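4.2 Perceived length and the problem of the boring middle

The walking literature has long held that people overestimate distances they do not enjoy. It has been less willing to say how much less they enjoy a straight line, perhaps on the assumption that planners would take it personally. In our diary study, 23 residents of Latthorpe wrote down how long they thought each walk had lasted before they were allowed to look at a clock. Two diaries were returned with no entries at all and have been kept in the archive as a form of comment.

The remaining diaries agree on one point. Walks through the old market quarter, with its corners, steps and badly parked vans, were judged shorter than they were. Walks on the Skalmont route were judged longer, and the error grew with each visit. Familiarity, which Mendes (the town's planning office, not a person) had listed in its May briefing as a benefit of the route, seems to have told walkers only how much of it was left.

We had expected scenery to soften the effect. Participants did mention the sky, the grass and the chance to think, though several added that they had run out of things to think. One wrote "still going" on three consecutive lines. Open ground of the Skalmont type (Figure 8) gives the walker a clear view of the far end, and the diaries suggest that a visible far end is a mixed blessing.

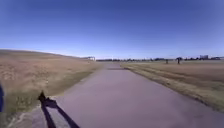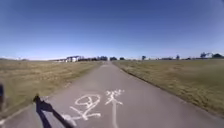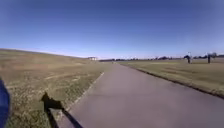

Figure 8. Paved path through open grassland, three views.

The usual remedy is furniture. The Loltura guidelines, last revised in September 2020, advise a bench, a tree or "an object of interest" at regular intervals, and leave the last of these undefined. We coded every object mentioned in the diaries and arrived at 16 categories. Dogs were the most common. Public art came last, behind puddles and a dropped glove that appears in the entries of two participants and was plainly missed when it disappeared.

It would be easy to conclude that towns should supply more dogs. We make a smaller claim. Participants used objects to divide a walk into pieces, and a walk in pieces felt shorter than the same walk taken whole. The objects did not need to be attractive or even permanent, but they did need to be different from one another. Eight identical benches were remembered by most participants as one bench, and by one as a bench that was following her.

The sample is small and leans heavily toward people who like filling in diaries. We also did not control for company, and talkative companions may shorten or lengthen a walk by amounts that would swamp everything reported above. Section 4.3 takes up the return journey, which participants described in far fewer words.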